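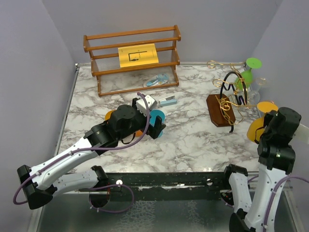 5. Equipment Planning and Budget Allocation

5.1 Scope of the cost model

The cost model covers one two-arm tabletop cell from purchase order to end of service. Four groups of cost are tracked: arms and grippers, cameras, the table and its enclosure, and consumables. Labor is reported separately in the operating budget and does not enter the comparison of bids. Computing hardware is also left out, as all bidders assumed the same workstation.

Quotations were requested from Hirano, Ornlow and Hasstead against a single written specification. The specification fixed reach, payload, gripper opening and the mounting pattern of the front rail, and left the choice of joint drives to the supplier. Prices were frozen on September 5, 2020, and later revisions were not accepted. The Hasstead bid was complete but did not include a wrist camera mount, so a mount price from the Ornlow bid was added to it before scoring. This adjustment was proposed by Parvathi Sundaram during the bid review and was applied to no other line.

5.2 Spares and wearing parts

Arms are usually bought with a service contract, and gripper fingers are usually not. In the Millthorpe cell the fingers were the first parts to reach their wear limit. The planning interval was therefore set at 1,000 grasp cycles per finger pair, after which the pair is removed and inspected. A pair that passes goes back into service for one further interval only.

Cables were treated in the same way. The cable on each arm runs outside the links, and it has to follow the wrist through its full range without catching on objects on the table. A cable that is too short loads the connector. One that is too long forms loops near the work surface. We budgeted 2 spare cables per arm and one set of clips. The clips were inexpensive but had a long lead time and were moved to the first order for that reason.

Camera spares were kept to a single unit of each type. The fixed camera is mounted clear of both arms and is exposed to little risk. The wrist camera moves with the gripper and was given its own line, with the mount and the lens cover listed apart from the sensor so that either can be replaced alone.

5.3 Object inventory

The object inventory is often entered as petty cash. We recommend that it be planned as equipment, with a stock level and a reorder point. The Millthorpe inventory is made up of light household and office goods, among them staplers, plastic goblets, colored discs and packaged items. A wooden shelf rack and decorative pieces are kept as larger fixtures. Unit prices are low, but the mix affects results. Transparent and translucent items in particular must be replaced by the same model, since a change in wall thickness or tint changes what the cameras record.
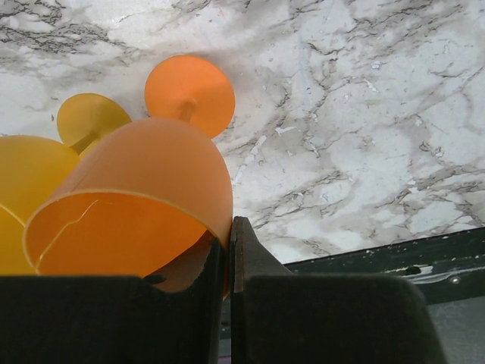 Figure 2. Wrist camera view of the gripper fingers at the bowl of an orange plastic goblet, with a yellow goblet beside it. A fine crack is visible inside the orange bowl.

Thin-walled plastic is the main driver of replacement cost. Small cracks are easily missed from the fixed camera and are better checked at close range, as in Figure 2. Two rules for retirement were compared. Under the first, an object is withdrawn at any visible crack. Under the second, it is withdrawn when a crack reaches the lip or when the outline of the object has changed. The second rule lowers spending on stock but requires a written inspection, and the time for that inspection has to be carried by the operating budget. Cells with a short campaign should use the first rule.

Goblets are ordered by the carton. The reorder point was set at 5 sound pieces per color. Delivery from the distributor took 21 days in February, and this value was used as the lead time for all plastic goods. Where colors are sold only in mixed cartons, the scarcest color determines the order.

5.4 Allocation of contingency

Contingency was not applied as one percentage across the whole purchase. It was assigned by group, in proportion to the uncertainty of the quoted price and of the replacement interval. The arms received the smallest share, their prices being fixed by contract. Fingers, cables and objects received the largest, because their intervals were estimates at the time of ordering. The table and enclosure received none. Scuffing of the front rail was accepted as normal wear and is not a reason for replacement unless the mounting holes are affected.

Unspent contingency stays within its group until the end of the second budget period, when it is released to the next cell. Transfers between groups before that date require a revised cost sheet.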